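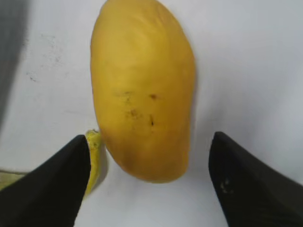

Mango ripening and skin marks, bench notes

June 17, 2026

Batch: Tosia yellow, from the Altholm delivery
Bench: white surface by the sink
Present: self, Hadi Ghanem (cutting and refractometer)

Purpose

Continue the comparison between what the skin shows and what the flesh looks like once opened. Munther wants a sorting rule for the pulp line that the morning people can apply by eye. The March rule (any brown on the skin goes to pulp) rejected too much good fruit and we have been asked to replace it.

Fruit 9

Elongated, slightly kidney-shaped. One long side is nearly straight, the other bulges and comes back in toward the end. Typical for this batch. Mass 690 g on the large scale, which puts it at the heavy end.

Ground color warm golden yellow, going toward orange in the lower half. The paler part has faint soft wrinkling or dimpling. I don't want to call this shrivel yet. Shrivel on our sheet means ridges that can be felt with a fingernail, and these could not. Entered as "texture, slight."

Skin glossy and clean apart from the marks below.

Marks, using the sheet codes:

S1. Small reddish-brown spot, roughly round, edges slightly smudged.
L1. Short thin dark brown line, lengthwise, below S1. Could be a scratch or a bruise line. Coded as L, cause left open.
F1. Loose patch of tiny brown speckles on the other side of L1 from S1, fading out into the yellow.

All three are on the same face. F is the code we argue over most. Hadi counts a speckled patch as one mark and I used to enter it as "scattered" with no number. From this fruit on it is one mark with a diameter taken across the visible limit of the speckles. Where the patch fades out, take the last speckle that can be seen at arm's length under the bench light. Do not use the loupe for this.

Firmness

Thumb only. The penetrometer is still at Zerkell for calibration. Gives evenly along both sides, slightly more at the narrower end. No soft point under S1 or L1. Thumb grade 4 of 5, same from both of us, taken without telling each other first.

Opened

Cut along the flat of the stone, both cheeks off, then a shallow paring cut through each mark.

Under S1: brown stops in the skin. Flesh below it normal color.
Under L1: skin only. A slightly corky line on the inner face of the peel, flesh intact. I would now say scratch, but one fruit is not much to go on. The code stays L.
Under F1: nothing. The speckles could not be found from the inside of the peel.

Flesh uniform deep yellow, no browning at the stone, no jelly. Fiber moderate near the stone edge. Brix not recorded. The refractometer drifted on the water check twice and Hadi took it off the bench. Two samples from the cheek are in the freezer, labeled with fruit number and side.

Running total

Opened so far from this batch: 11, including fruits 10 and 11, done after this one and entered on the loose sheet. Damage reaching the flesh in two of them, fruits 3 and 6. In both cases the mark was sunken and the thumb found it before the eye did. No F patch has gone below the skin. No L line has either, though there have only been a few.

The Tanoli fruit from last season behaved differently. Those had dark spots that looked much like S1 and went several millimeters in. Whatever rule comes out of this should name the variety at the top of the page.

Draft rule for Munther

Flat marks with no give underneath: fresh cut line.
Sunken marks, or any soft point: pulp.
Speckling alone: ignore.
Wrinkling: check with fingernail. Ridges go to pulp, smooth goes through.

He will ask about marks near the stem end. We have almost none in this batch, so the draft does not cover them. Leave a blank line on the sheet and let people write in what they see.

Handling notes

Wipe the surface between fruits. Sap from number 7 left a tacky ring, and number 8 picked up lint from it that was first entered as speckling. Corrected on the sheet, initialed.

Mark the orientation before lifting the fruit. Once it has been turned over for weighing, "left of the line" means nothing. A small pencil tick on masking tape at the stem end works. Ink went through the tape on number 5.

Wait 30 minutes after taking fruit out of the cold room before the thumb test. Condensation also hides fine speckling and makes the gloss grade useless. Fruits 1 and 2 were done too early, so their gloss entries should be struck out and the rest kept.

Paring cuts: go in from the side of the mark and lift. Cutting straight down through a mark drags color into the flesh, and on fruit 4 we could not tell afterward what had been there.

To do

Chase Zerkell about the penetrometer.
New cell cover for the refractometer, or borrow the one from the juice bench.
Ask Altholm whether this delivery was brushed before packing. It might account for lines like L1.
Hadi to copy the loose sheet into the book.
Keep the peel from fruits 3, 6 and 9 in the cold room, flat between parchment, until Munther has seen them.
Fruits 12 onward: add a column for which face the mark is on, straight side or bulged side.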